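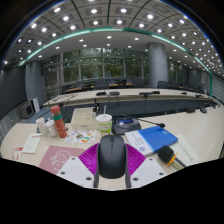 Cukcombe Opens Sign-ups for Shared Desk Program at Its Prosville Building

PROSVILLE, February – Cukcombe, an operator of shared office space, today opened sign-ups for a program that replaces assigned desks with bookable ones across two floors of its Prosville building. The program covers 66 desks and will be available to member firms with six or more staff. Firms on single-desk plans are not affected and will keep their present terms.

The program follows a six-month trial on the second floor. During the trial, desks were booked in half-day blocks through the existing member account page. Bookings closed at 6 p.m. on the day before use. Desks left unbooked at that hour were released to walk-in members the next morning.

"The trial gave us the data we needed on block length and release time," said Eoin Ó Riain, head of operations at Cukcombe. "Full-day blocks left desks held and unused in the afternoon. Hourly blocks produced too many moves. The half-day block is the one we are taking forward."

Booking Rules

Each member firm receives a monthly allowance of half-day blocks based on its plan. Blocks may be booked up to 30 days ahead. A block that is canceled before the 6 p.m. cutoff returns to the firm's allowance. A block canceled after the cutoff is counted as used. Unused blocks do not carry over to the next month.

A firm may book adjoining desks as a group. Group bookings are handled in the order received, and the system will offer the nearest open set if the requested one is taken. The firm's account holder may pass booking rights to any person on its member list.

A booked desk is held for two hours from the start of the block. If the member has not checked in at the floor terminal by then, the desk is released and the block is counted as used. Members who expect to arrive late may extend the hold once from the account page.

Desk Equipment

Desks in the program are supplied with a fixed power strip, a wired network port and a task chair with adjustable arms. Monitors are fitted to half of the desks on each floor and are marked on the booking map. Screens may not be moved between desks. Members bring their own computers, keyboards and pointing devices, and are asked to take them away or place them in a locker at the end of each block.

Lockers are assigned to firms for the length of their plan and come in two sizes. The smaller size holds a laptop and a folder. The larger size holds a full-size keyboard, a document case and a coat. Locker codes are set at the floor terminal and can be reset by the account holder. 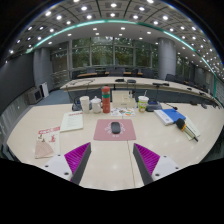 Cleaning and Reset

Desk surfaces will be cleaned twice a day, between the morning and afternoon blocks and again after the building closes. The midday reset runs from 12:30 to 1 p.m. and applies to desks that change hands between blocks. Desks booked by the same member for both blocks are skipped unless a reset is requested.

Loose papers and small items found at a reset are placed in a numbered tray and kept at the front desk for 30 days. Papers are not read or sorted. Items not claimed in that period are recycled or thrown away, except for keys, cards and electronic devices, which are held until the owner's firm has been contacted in writing.

Cleaning work is carried out under contract by Gilmartin, which has served the building since it opened. The contract has been extended to cover the midday reset.

Floor Layout and Sound

The second floor keeps its present layout. The third floor has been divided into a quiet zone on the north side and a general zone on the south side, separated by a row of phone booths. Calls are not permitted in the quiet zone. Acoustic panels for the third floor were supplied and fitted by Jillier – the same panels are used in the second-floor meeting rooms.

"Members asked for a clear line between the two zones, and the booths provide it," said Candela Bravo, who manages the Prosville building. "The zone is shown on the booking map before a desk is confirmed, so the choice is made at that point."

Price and Availability

The entry plan is priced at $2,000 per month and includes one large locker and access to meeting rooms at the standard member rate. Additional blocks may be bought singly or in sets of 30. Existing firms that move from assigned desks to the program will be given a credit for any prepaid rent on their current desks, applied to the first invoice under the new plan.

Sign-ups are open to current members through the account page and to new firms through the front desk. Firms that took part in the trial will be moved over without a new application, and their stored booking preferences will be kept. Floor plans, the full booking rules and a list of equipment by desk number are available on request.

About Cukcombe

Cukcombe operates shared offices and meeting rooms for small and mid-size firms. Its Prosville building has desks, private offices, phone booths and a ground-floor mail room. The front desk is staffed from 8 a.m. to 6 p.m.

Press contact: Candela Bravo, Cukcombe, Prosville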